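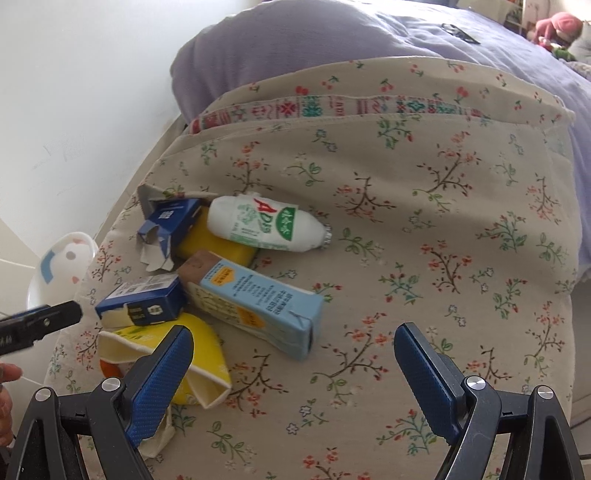 4.2 What ends up on the table

Drink packaging turned out to be the richest part of our household waste records, and we enjoyed working on it more than we expected to. In the homes we visited for the Lunum study, a small bottle or carton seldom went straight from hand to bin. It was put down first, on whatever flat surface was closest, and others soon joined it. We call these small gatherings "resting piles," and much of this section is about what they are made of and how they come to be cleared.

Our log holds 2,785 discarded items from 93 clearings. We counted an item as drink packaging if it had held a drink or had been sold wrapped around one, which brings in outer boxes, sleeves and paper cups along with the bottles and cartons themselves. Torn scraps were matched to their parent item where we could do so with confidence, and logged alone where we could not. This second group is larger than we would like. Paper that has been ripped by hand leaves very odd shapes, and two coders working separately did not always see the same box in the same pieces. Esther Muriithi went through all the disputed scraps a second time and settled most of them from color and print.

A resting pile is a lovely thing to study – it keeps a rough record of how each pack was opened and finished. Some cartons are flattened along their folds, while others are left standing as if still full. Cups may be crushed, folded or simply stacked. Figure 3 gives a good sense of this variety within a single pile: a white bottle labeled "AD钙" on its side, cartons in yellow and two shades of blue, one of them torn open at the flaps, and a yellow-and-white paper cup pressed flat, all on the same flowered tablecloth. Tearing and flattening were treated as separate codes from the start, and we are glad we kept them apart. People who flattened a pack often told us they did it to save room in the bin. Tearing was given all sorts of reasons, from stiff glue to plain impatience.

Figure 3. Drink containers and packaging on a cloth-covered surface, and a round bin holding mixed waste.

4.3 From pile to bin

The bins in our sample were mostly small and open. We had planned to treat the bin as the end point, where the story of each item stops and the weighing starts. The Mfaume coding scheme, which we took as our base, does exactly that. After the first 2 rounds of visits we changed our minds and began to log what each bin already held, since the mix inside makes such a difference to later sorting.
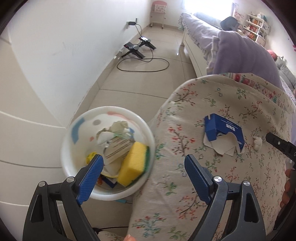

Wrappers and printed packaging share the space with tissue, and now and then with a kitchen item such as a sponge. The sponge deserves a word of its own. It is bulky and springs back when pressed, so it takes up far more room than its weight suggests, and a damp one can soak nearby card. In the Brarico trial, where the same homes were given a second container for paper, sponges still went in with the card in 6 of the clearings. When we asked, most people said they had no firm idea where a sponge should go. We found this a wonderfully useful answer, and the printed guide that came out of the Jutalport workshops now has a line about it.

Weight alone would have hidden nearly all of this. Empty drink cartons weigh very little, and a pile that covers a good part of a table can barely move a kitchen scale. Volume tells a different story, and so does the number of separate materials. A foil cap, a plastic bottle and a paper box may all come from the same afternoon snack, yet they part ways as soon as sorting is done properly. For this reason we report item counts first, then volume, and give weight only in the supplementary tables. Readers who wish to compare our results with studies based on weight should use the adjusted values there and treat the smallest bins with some care.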